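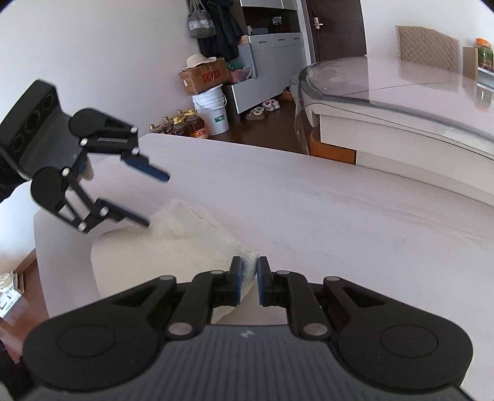
Am Compiler liege es jedenfalls nicht, sagte Gyula Vass, den könne man als Ursache streichen. Er sagte es am Telefon und aß dabei etwas. Nuwan Uddin klemmte sich den Hörer zwischen Ohr und Schulter und schrieb »Compiler« auf den Block, um es gleich wieder durchzustreichen.

Mudinero blieb seit November stehen. Es lief nachts auf Gil, dem alten Rechner im Keller der Druckerei in Purnton, und buchte die Rechnungen des Tages. Manchmal buchte es alle. Manchmal hörte es bei Rechnung 377 auf und wartete, ohne Fehlermeldung, bis morgens jemand kam und es beendete.

»Immer bei 377?«, fragte Gyula.

»Wenn es stehen bleibt, ja.«

»Dann zähl nach, was davor kommt.«

Nuwan hatte nachgezählt. Davor kamen 376 Rechnungen, jede Nacht andere. Er legte auf und machte sich Suppe warm.

Gegen zehn rief er Valentin Grecu an, obwohl sie seit dem Sommer nicht mehr miteinander gesprochen hatten. Valentin hatte den Teil geschrieben, der die Dateien sperrte. Der Teil hieß Judard und bestand aus zwei Funktionen und einem langen Kommentar, in dem stand, man solle die Finger davon lassen.

»Ich habe die Finger davon gelassen«, sagte Nuwan.

»Gut.«

»Es hängt trotzdem.«

Valentin schwieg eine Weile. Im Hintergrund lief ein Fernseher. Dann fragte er, wie lange die Sperre gehalten werde, und Nuwan las den Wert vor: 900 Sekunden.

»Da stand mal 12«, sagte Valentin.
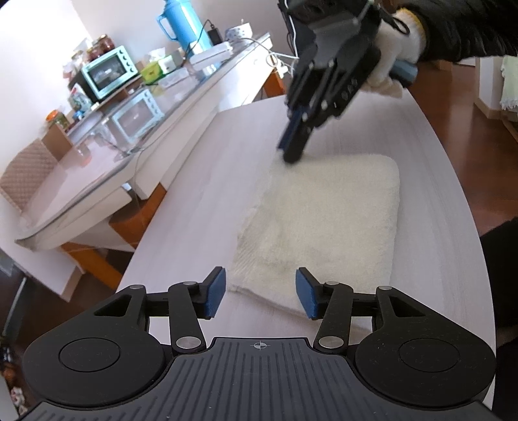 Frotteetuch auf dem langen Tisch

Nuwan suchte in den alten Sicherungen. Es gab eine Platte im Schrank, auf der alles lag, was Marius Mocanu vor seinem Weggang kopiert hatte, auch Urlaubsbilder und eine halbe Steuererklärung. In der ältesten Fassung stand tatsächlich 12. In der nächsten stand 900, und daneben, in Marius' Art, alles klein und ohne Punkt: nur bis montag lassen

Er schrieb Marius eine Nachricht. Die Antwort kam nach Mitternacht. Marius erinnerte sich an die Änderung, aber nicht an den Grund. Vielleicht sei der Drucker langsam gewesen. Er fragte, ob Gil immer noch neben dem Heizkessel stehe.

Nuwan zog die Jacke an und fuhr hin. Im Keller brannte Licht, weil der Schalter seit Jahren klemmte. Er setzte sich auf eine Kiste Papier, stellte den Wert auf 12 zurück und startete den Lauf von Hand. Die Zahlen liefen langsam über den Schirm. Bei 377 hielt es an.

Er sah auf die Uhr und wartete. Nach zwölf Sekunden kam die 378, dann die 379.

Irgendetwas hielt also weiterhin die Sperre, nur fiel es jetzt kaum noch auf. Er hätte suchen können, was es war. Es war zwei Uhr, und der Kessel sprang an. Er dachte an Valentins Kommentar, las ihn noch einmal ganz durch und schrieb darunter: Wert wieder auf 12. Ursache offen — N. U.

Dann wartete er, bis die letzte Rechnung gebucht war, und fuhr nach Hause.

Artikel drucken
Artikel per E-Mail versenden

Kommentare

Tudor Onu
Gern gelesen. Mich hätte interessiert, warum die beiden seit dem Sommer nicht mehr reden. Kommt da noch was?

sperrdatei
Zweiter Prozess, der dieselbe Datei offen hat. Wetten? Bei uns war es das Backup.

Hanne
Ich verstehe von Technik nichts, aber »nur bis montag lassen« steht bei mir im Büro auch an mehreren Stellen.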